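Gripper week, day whatever. The SCHUNK is on the arm, Graltau's loaner is still in its foam, and I have opinions about both — mostly about their manuals.

Test plan, per Wilma Vandenberghe: pick up a wooden cube, put it down near a dot, repeat 70 times. I have a degree. 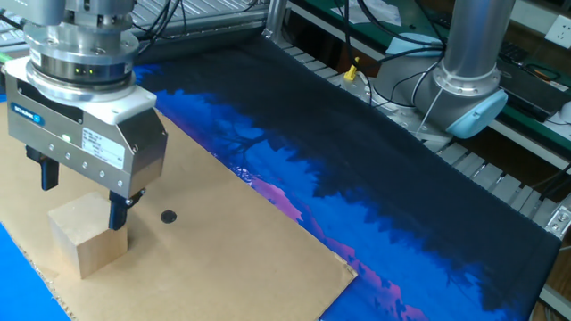

*SCHUNK, green lights, one cube. Thrilling stuff.*

Notes so far. The SCHUNK setup took me 17 minutes. The Graltau quick-start guide has 8 steps, and 4 of them are "contact your distributor."

Tùng Hà wants both grippers on the same controller so the comparison is fair. The controller wants a firmware update. I want lunch.
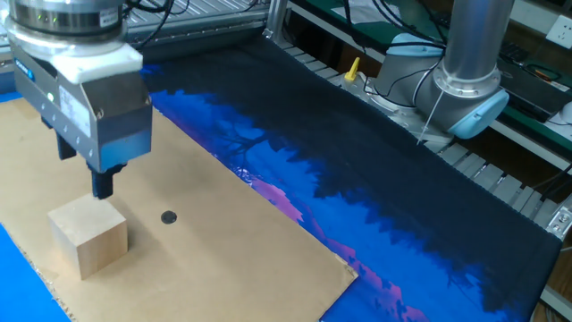
Approach height is the setting I keep fiddling with. Too high and the cycle time looks bad in the Tilport spreadsheet, too low and I get a lecture on fingertip prices. With the square tip of the front finger this close over the cube, I'm inclined to leave the number alone and go bother the grip force instead. The black dot stays where it is on the cardboard. Bujar Delić measured it in, and he will know if it moves.

Graltau goes on in the afternoon if the adapter bolts show up. Current bolt status: "with the courier," which I've also heard about the last adapter.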